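2024-03-13

Sorting bins, again

I spent most of the afternoon on bins. I know that's a thin subject for a post, but I've had two emails asking what I use for parts storage, and I would rather write it out once than answer it twice.

The short version is open gray bins on a pale wooden tabletop. No lids, no dividers, nothing stacked. I tried lids for a while in the old place. They ended up leaning against the wall behind the door, and then I kept tripping over them, so they went to Bevan Kereama, who uses them as trays for seedlings.

The longer version starts with the shelving. When I moved in I bought a set of Nepia racks, 179 dollars for the lot, and put every bin on them. It looked tidy. The trouble was that anything I used daily lived at knee height, and I was forever pulling a full bin out, carrying it to the table and carrying it back. By June I had stopped carrying them back. The bins I was working from just stayed on the table, and after a few weeks of feeling bad about that I decided it was the system.

So now the racks hold what I don't touch much, and the table holds the working bins, one in front and one behind it. The front one gets whatever I'm busy with. When that job is finished I clear it out completely before anything else goes in. I used to let leftovers pile up at the bottom and it took me most of a morning to sort them back out. 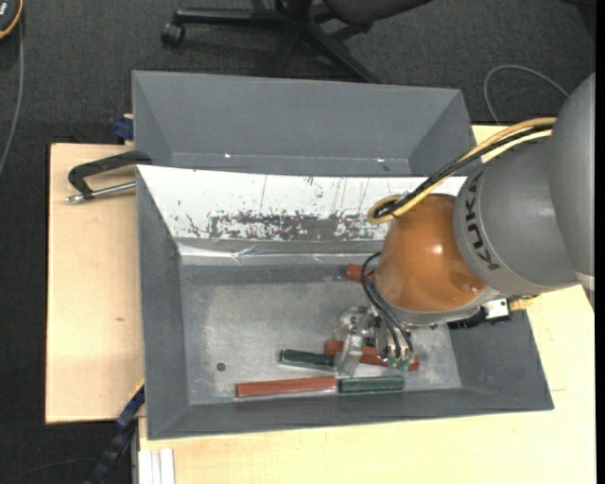
Should bars of different colors share a bin? They can, as long as the colors are easy to tell apart at a glance and there is enough floor left around them to get hold of one without moving the rest.

Red and dark green are fine together. Two shades of blue I would keep apart, and I have made that mistake. Aiman Govindasamy asked me once for the darker set and I handed over the wrong one, and we only found out when they were back at the other end of town.

On wear. The floor of the front bin is scuffed, with a cloudy patch in the middle, and the white panel on the far inside wall is chipped low down in a wide band. I looked at replacing the panel. Weten sells a sheet that could be cut down to fit, but the shortest length they do is 81 inches and I don't have anywhere to put the rest of it. For now I wipe the bin out with a damp cloth and brush up the flakes when I notice them. The scratches higher up don't bother me.

I did price new bins while I was at it. Sendum had them in packs of 8, which is more than I need, and shipping came to nearly as much as the bins. Maybe if someone wants to split a pack. Bevan says he doesn't.

The other thing I changed this year was the floor. It's charcoal carpet all the way around the table now. Small stuff does disappear on it, so if you work with screws or washers I would think twice. For bars it has been good. It's quieter, and my knees like it better when I'm down at the bottom rack.

Labels are still a mess. I had a roll of the paper kind and they peeled off within a month. I wrote on one bin with a paint marker and then changed what went in it the next day. At the moment the racks have labels and the table bins have none, and I haven't missed them there.

I also moved this blog over to Hostgate last week, so some of the older photos are missing. I have around 5 posts left to fix. If you were looking for the one on the rack assembly, it should be back up in a few days.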